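MOMWOOD TECHNICAL CENTER
Stores and Parts Sorting Group
Minutes of the meeting held 2025-06-17, Brutonham site

Present: Renata Pawlak (chair), Feng-yi Yip (minutes), representatives of Stores, Purchasing and the Hsueh workshop
Apologies: Gondard account office

1. Minutes of the previous meeting
The minutes of the February meeting were approved with one correction. The order number under item 4 should read 1391.

2. Push button stock
Ms. Pawlak reported that the shelf check had been completed. Stores holds 441 push buttons in all colors, including those returned from the Hsueh workshop. Of the returned units, 31 have no record of origin and will stay in quarantine until the workshop has gone through its own job sheets.

Purchasing asked whether the green buttons should be reordered now. The group agreed to wait for the quarantine list — the returned units may cover the shortfall.

3. Tray layout at the sorting table
The group reviewed the use of colored trays on the felt-covered table. Under the current layout the blue tray takes push buttons with the cap in place, and the red tray takes switch bodies that have been taken apart. The Hsueh representative asked for the two to stay side by side, blue on the left, so that staff moving between sites find the same arrangement.
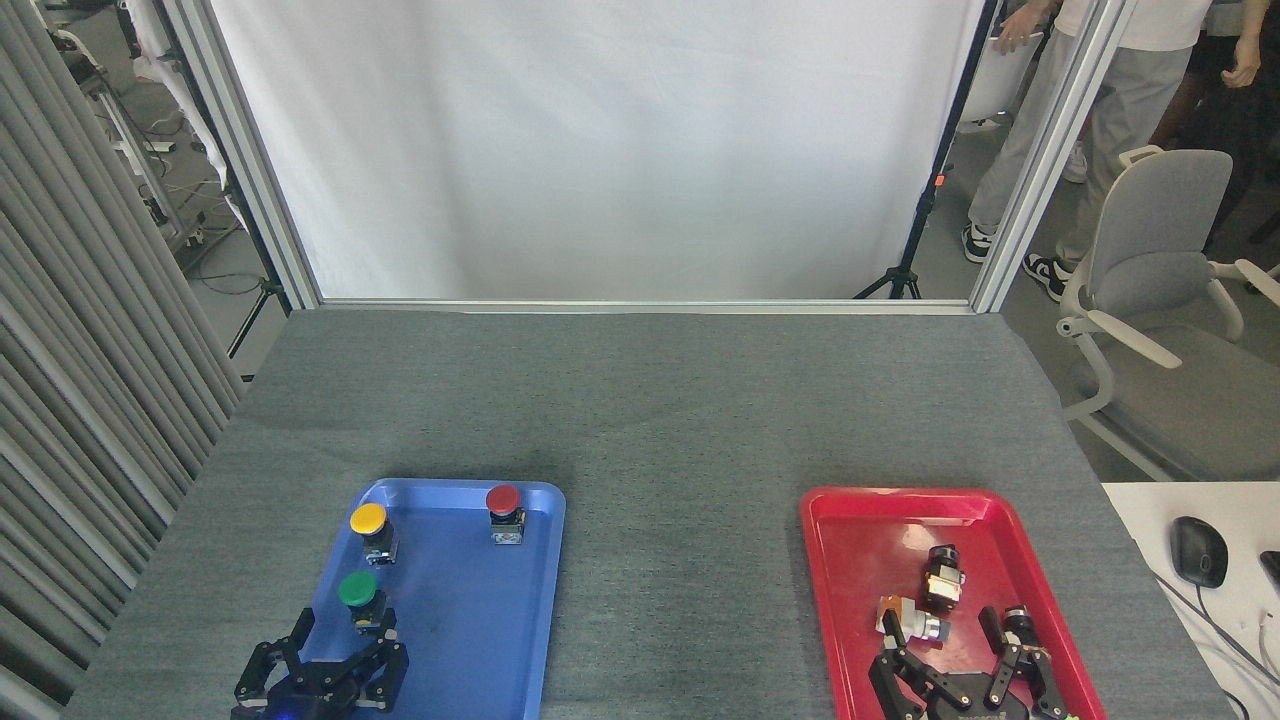
The yellow, red and green buttons in the blue tray are standing on their switch bodies, cap upward, as the group prefers. The two switch bodies in the red tray are lying on their sides. Stores had no objection to this for separated parts, provided that terminals are not stacked against one another. It was agreed that the layout be adopted without change and added to the work instruction as section 11.

4. Labels
Mr. Yip noted that the white labels on the switch bodies are hard to read once units are packed close together. A proposal to add a second label to the cap was discussed and not adopted. Purchasing will ask Gondard for a quotation on a larger label and report back.

5. Table surface
The felt has begun to crease. Replacement was considered and deferred to the next budget period. Staff are asked to lift the trays when moving them and not to drag them across the table.

6. Actions
Renata Pawlak: send the quarantine list to Purchasing.
Feng-yi Yip: draft section 11 of the work instruction and circulate it for comment.
Purchasing: obtain the label quotation from Gondard.
Hsueh workshop: check job sheets for the units without a record.

7. Other business
Stores requested two spare trays, one of each color. Approved.

The next meeting will be called by the chair once the quarantine list has been issued.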